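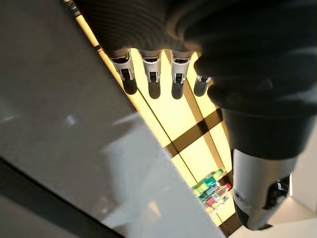
**Eating breakfast at the student residence in Ravville**
Project report, second semester, 11/6/25
Author: Gervásio Conceição

The question of my project was simple: do students who live in the Lins residence eat breakfast, and what would help them to eat a better one? I asked 20 students to keep a food diary for four weeks. I also spoke with each of them one time, in the shared kitchen or by telephone.

## Method

Every participant wrote down what they ate before eleven o'clock, and how hungry they felt at midday. I did not ask about body weight, as my supervisor advised me to leave this out. In total I wanted 700 entries for the whole group, and this target was too high. Many people forgot the weekends.

The diary was on paper. Two students asked for a telephone version and I will prepare it for August, when the second group starts.

Suggestions I gave to the group after the first week:

1. Prepare oats with milk or yoghurt in the evening and keep them in the fridge.
2. Wash the bowl and spoon before going to bed, so they are ready in the morning. 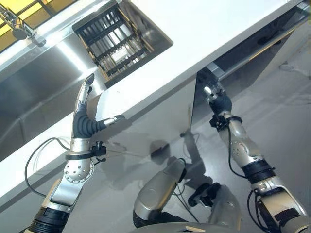 3. Buy fruit that does not need a knife, for example bananas or small apples.
4. Drink a glass of water before the first coffee.

## What I found

The oats were the most popular suggestion. Four students had never eaten breakfast at home before, and they continued with the oats until the end of the diary. The water was less popular. One participant wrote "coffee is also water" on three different days.

Price was mentioned more often than time. The Jandetti shop is the nearest one, but fresh fruit is cheaper at the Saturday market, where few of the students go.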